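Home Reviews Guides Workshop Contact

Briser Safe Practice Handbook for Household Robots, second edition

I bought this for our test flat in Rallutov, where five of us share two arms and one set of rules that used to live on a whiteboard. The handbook runs to 112 pages, spiral bound, and lies flat on a bench. Oľga Rusnák edited it and most of the chapters read like one person wrote them, which helps.

The first half covers stop buttons, speed limits near people and who is allowed to clear a fault. It is sensible and short on theory. The sign-off sheets at the back are the part we use most. Matúš Beneš photocopied them in March and we have filled in 100 since then.

My main complaint is the chapter on payload. It treats every load as a rigid object with a known centre of mass, and there is one paragraph on textiles. The labelling of hazard zones is also inconsistent between chapters 3 and 6 - the same colour means two things.

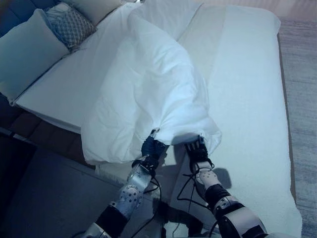
Cable routing gets four good pages, and they changed how I write up a bedroom job. The book asks you to note any slack at the wrist before the arms move, then again at full reach. With both hands holding up the near end of a duvet, the cables hang in loops between the arms and in front of the foot of the bed, so that is where our checklist now says to look. The book's own drawings only show a bench, and I would have liked one with soft furnishings.

Binding and paper are fine. The index is poor and skips "bedding" altogether. Alžběta Kováčik at Neltitz prefers the older Šťastný guide for training new operators, and for a first week I would agree with her. For a crew already working, buy this one and write your own page on fabric. Ours is taped inside the back cover.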